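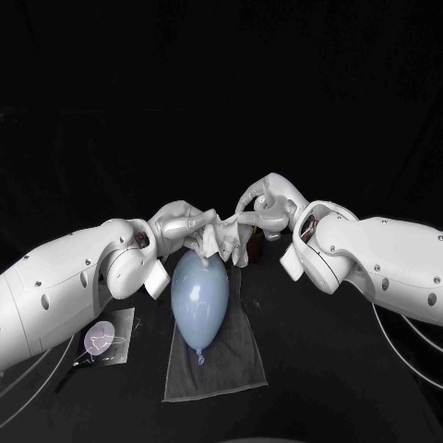

Chapter 14
Crumples, Creases, and Folds

Key words: sheet, crease, ridge, stiffness, recovery, grain

Take a sheet of writing paper and hold it by one corner. It droops. Squeeze the same sheet into a ball and it will keep its shape on the desk, and you will have to press quite hard to make it much smaller. No material has been added, and the sheet weighs what it did before. What has changed is its shape, and with it the way it pushes back.

The crumpled white object at the opening of this chapter is held from two sides. Keep it in mind as you read Section 2, where we look at what happens to a soft or thin thing when it is pinched at two places and the rest is left free.

In the last chapter we treated solids as blocks and bars. A block can be stretched, squeezed, or twisted, and in each case we could say how hard it was to do. Thin sheets are different. A sheet of paper is hard to stretch but very easy to bend. When you push its edges together it takes the easy way out and bends, first in one broad curve and then, as the space runs out, in sharp lines. These lines are called ridges. The points where they meet are called corners, and most of the work you do in crumpling a sheet goes into making ridges and corners.

Cloth behaves in a different way. The threads in a woven cloth can slide past each other and turn a little where they cross, so a cotton handkerchief squeezed in the fist opens up again when you let go. It may be wrinkled, but few of the lines are sharp. Paper is made of fibers pressed flat and bonded together. When a ridge forms, some of those bonds break, and the line stays in the sheet for good – you can flatten it under a book, but tilt it to the light and the crease is still there.

By the end of the chapter you should be able to:

explain why a thin sheet bends more easily than it stretches
tell a ridge from a smooth curve
compare how well paper, cloth, and plastic film recover after crumpling
describe how the place where a sheet is held affects its shape

Before You Begin

You will need a sheet of writing paper, a paper tissue, a cotton handkerchief, and a piece of kitchen plastic wrap.

1. Crumple the writing paper with both hands and set it on the desk. Watch it for a minute. Does it move?
2. Open it flat and run a finger over it. Draw over the sharpest lines in pencil.
3. Do the same with the other items, leaving out the pencil.
4. Write down the order in which you would place them, from best recovery to worst.

Keep the paper with the pencil lines. You will use it again in Section 2.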